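How to get your child to put the shoes away after coming home

For a long time our hallway was full of shoes. Every afternoon I said the same sentence, and every afternoon I picked up the shoes myself. After over two months of trying different things, we have a way that works on most days. I will explain how we did it, so you can try it in your home.

What you need

A low shelf or a flat box, a piece of paper, a pencil, and some clear tape. Our shelf is the small one from Zudora, but any shelf your child can reach is good. Please don't buy a tall one. We had a tall shoe rack from Gatero before, and my son only threw the shoes in its direction.

Step 1. Choose the place together

Stand at the door with your child and ask where the shoes should live. It must be very close to the door. Ours was first 280 centimeters away, next to the kitchen, and for a child of four this is already another country. We moved it right beside the mat.

Step 2. Draw the shoes

Put the shoes on the paper and let your child draw a line around them. Cut the paper to the size of the shelf and tape it down well, also at the corners. Now each shoe has a "parking place". My son wanted to color his in green, and this took the whole evening, but he was very proud of it. 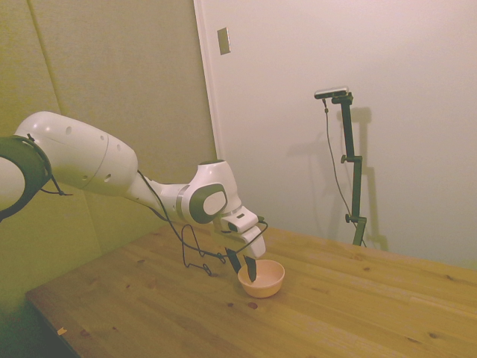 Step 3. Practice when you are not in a hurry

Do not begin on a day when everybody comes home hungry. We practiced on a quiet morning. We went out, closed the door, came in again, and parked the shoes. We did this a few times like a game, and then we stopped before it became boring.

Step 4. Use few words

When you come home, say only "shoes park" and wait. The waiting is the difficult part for me. I count to 13 in my head before I say it again. If he is very tired, I park one shoe and he parks the other one.

Step 5. Keep the same order

Shoes first, then jacket, then hands, then snack. If the snack comes before the shoes, even one time, you will hear about it for the rest of the week.

If it stops working

It happened to us after seven days. The paper was dirty and not interesting anymore, so we made a new one with the rain boots on it too. Also check that the shoes are easy to take off - many times my son was not refusing, he just could not open the buckle.

Slippers we have not solved yet. They are usually under the sofa.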